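Gray paint in a basement room, part two: reflectance, undertone, sheen

Posted 2021-07-31 in House

The first part dealt with damp and with stripping the old coating off the block walls. The walls have now had a full spring to dry and the moisture readings have stayed flat, so this part is on color. I had planned to give it two paragraphs. It took most of my evenings in June.

The room is the north half of the basement of our house in Altbridge. It has a low ceiling, one window at grade and a painted concrete floor. It will be used for storage along one wall and for bench work along the other. I wanted gray walls. I spend a fair amount of time down there judging colors on small painted parts, and the previous cream walls threw a yellow cast on everything.

Reflectance first, color second

Paint chips are arranged by hue, so most people start there. In a room with little daylight it makes more sense to start with light reflectance value, usually printed on the back of the chip as LRV. The scale runs from zero, a theoretical perfect black, to 100, a theoretical perfect white. Real paints don't reach either end.

LRV describes how much visible light the dried film sends back, averaged across the spectrum and weighted for the eye. It says nothing about hue. A gray and a green can have the same LRV and will make the room about equally bright, although they look nothing alike.

I narrowed the choice to two grays from the Abera interior line, one at LRV 43 and one at LRV 30. On the chip the difference looks small. On four walls it is large, and the reason is interreflection. Light that leaves the lamp and hits a wall is reflected in part, hits another wall, is reflected in part again, and so on. Each bounce multiplies by the reflectance. The loss compounds, so a modest drop in LRV takes more light out of the room than the two figures side by side suggest.

The ceiling carries more weight than the walls in this respect if the fixtures throw any light upward. Mine do. I kept the ceiling flat white and treated that as settled.

Undertone under a warm lamp

The word undertone is used loosely. What is meant in practice is that almost no commercial gray is neutral. It is tinted with black plus small amounts of other colorants, and the remainder leans blue, green, violet or brown. In isolation the eye adapts and the lean disappears. Put a second gray beside it and the lean comes back immediately.

The lamp matters too. My fixtures are Tostuler shop lights at 3,000 K, which I bought before I had thought about any of this. Under a warm lamp a blue-leaning gray moves toward neutral and a brown-leaning gray moves further toward tan. Under the daylight from the window the same walls shift back. Someone choosing at the paint counter under cool store lighting will get neither result.

I brush out sample boards and avoid painting patches on the wall. A patch is read against the old color around it, and old cream makes any gray look bluer than it is. My procedure:

Cut hardboard into pieces large enough to fill most of the view at arm's length.
Prime with the same primer the wall will get.
Apply two coats with the roller intended for the wall, with the nap noted on the back in pencil.
Leave overnight at minimum. Wet latex is lighter than dry latex in most mid-tones.
Stand the boards vertically against the wall at the height where they will be seen. A board lying flat receives a different share of light and will mislead.
Look at them in the morning, at noon and with the lamps only.

Jeanie Ritchie, who runs the paint desk at the hardware store on Mill Street, suggested masking a white border around each board. I resisted and then did it. The border gives the eye a fixed reference and makes the lean much easier to name. With the border on, the LRV 43 gray was visibly green at noon. I had not noticed it for three days.

How gray behaves next to a strong color

A neutral wall is meant to stay out of the way of whatever is in front of it. It does this unevenly. A saturated red is the hardest case I have run into. The eye, having looked at red for a few seconds, overlays a faint cyan on whatever neutral surface it turns to next. A gray that already leans blue or green will appear to lean further. A gray with a slight warm lean will appear close to neutral.

Red also changes a great deal with the angle of the light. A face turned toward the lamp and a face turned away from it can read as two different colors, one a clean red and the other drifting to orange. If the wall behind is very light, the shaded face looks duller than it should. If the wall is mid-gray, both faces hold up better. This was the main argument for the darker of my two grays, and it is also why print viewing booths are generally finished in a mid or light neutral and seldom in white. 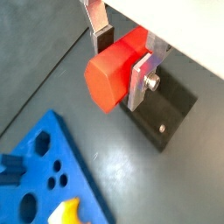
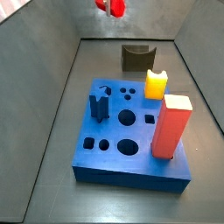
Red against gray, both times: a dark gray-blue surface in the first, plain matte gray panels in the second.

Sheen

The usual advice for basements is satin or eggshell on the grounds that it can be wiped down. The advice is sound for a laundry area. It is less sound where you want to judge color, for two reasons.

The first is veiling glare. Any sheen adds a layer of mirror-like reflection on top of the diffuse color. At certain angles the wall shows you the lamp and very little of the paint. The LRV on the chip does not account for this.

The second is that sheen shows surface defects. My block walls have been parged by at least two previous owners with different ideas about flatness. In a raking light from the side, satin makes every trowel mark visible. Flat hides nearly all of it.

The cost of flat is burnishing. Rub a scuff on a cheap flat paint and you get a shiny spot, worse than the scuff. The Abera matte is sold as scrubbable. I tested a board with a damp sponge and a little dish soap, thirty strokes in one place, and could find the spot afterward only by holding the board up to the window. I consider that acceptable. A melamine sponge burnished it at once, so those stay upstairs.

The floor

I had assumed the floor should match the walls or be a shade darker. Ljubica Stoyanova, who reads this blog and corrects it by email more often than I would like, pointed out that a dark floor shows every light-colored speck of dust and grit and a light floor shows every tire mark and drip. She recommended choosing by the kind of dirt expected. In my case the dirt is sanding dust, which is pale, so a mid-gray floor was the better compromise. A dark one would have needed sweeping every day to look presentable.

The floor coating is a one-part epoxy-modified acrylic from Oltummont. It goes on thin. The can gives a recoat window, and the window is shorter in practice than printed when the slab is warm. I missed it in one corner and had to scuff that area with a sanding screen before the second coat would bond. The slab's old control joints still show through as faint lines. I left them unfilled. They are there so that the concrete can crack in a predictable place, and filling them with a rigid patch defeats the purpose.

What went on the walls

The LRV 30 gray, in matte, two coats over a bonding primer. It leans slightly warm by day and slightly warmer under the lamps, which I can live with for now. I will replace the shop lights with something cooler and with better color rendering when the current ones fail, or in September if I lose patience first.

The room is darker than it was with cream walls. I had expected this from the reflectance figures and it is still noticeable on coming down the stairs. At the bench, with the task lamp on, there is no practical difference. The storage side could use one more fixture, and the junction box for it is already in place behind the shelving, where of course it is hard to reach.

A few measurements I didn't make and should have: illuminance at the bench before painting, illuminance at the same point after, and a reading of the dried film against the published LRV. I have since borrowed a meter. The "after" readings are therefore available and have nothing to be compared with. If you are about to do the same job, take the "before" readings with the lamps warmed up and the window covered, and write down the height of the meter.

Part three will be the window well and its drain.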